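Site News: Kastdale kitting line, tray-loading station

The tray-loading station at Kastdale moves to two-arm operation this quarter. Staff on the kitting line have asked what this does to shifts, job grades and the manual benches, and the answers we have so far are set out in this item.

Kastdale packs play-food sets for Delorme and two smaller customers. A set consists of molded fruit pieces and colored plates, placed in a fixed arrangement and passed to the film sealer. Until September all of this was bench work. One arm has since run on the day shift, and its best output to date is 2,838 placements in a shift. The planning figure remains 2,000, which allows for plate changes, regrips and stops for cleaning the finger pads.

The manual benches averaged 1,030 placements per person per shift over the same period. The two numbers should be compared with care. Bench staff also inspect for mold flash and paint defects as they place, and the arm does neither. Inspection has therefore become a separate step downstream of the cell, with its own seat and its own reject bin.

Changes for staff

No positions are being removed. Of the bench staff, 4 have retrained as cell attendants and move up one grade. Their work is loading plates, clearing failed grips, checking finger alignment at the start of shift and signing the stop log. The remaining bench staff rotate between inspection and mixed orders, which stay manual because the arrangements change too often to be worth teaching.

Iwona Malinowski, line lead, reports that wrist complaints have dropped and eye strain complaints have gone up. The inspection seat is now limited to 50-minute turns. A second lamp has been ordered from Hilalberg, with delivery still to be confirmed.

Attendants have raised two further points. The first is pace: the arm does not slow down late in the shift, so the inspection seat receives pieces at a constant rate and a short absence produces a backlog. A buffer tray is being fitted. The second is the stop log, which takes too long to fill in on paper - the Ladum terminal will replace it once the login problem is fixed.

Grip notes

Rounded pieces are approached with the fingers open on both sides and closed at low force. Wedge pieces are harder. They can tip when one finger makes contact first, and the attendant should check centering on the plate before releasing the cell. Plates that overlap or sit at the wrong spacing are to be reset by hand with the cell stopped.

Questions on grading go to the site office. Questions on the cell go to Iwona at the line desk.
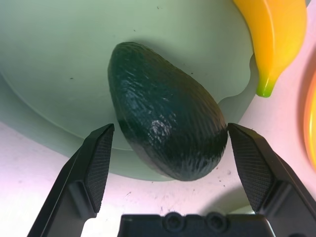
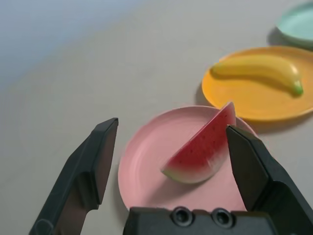
Views from the gripper: avocado on a pale green plate (first), watermelon slice on a pink plate (second).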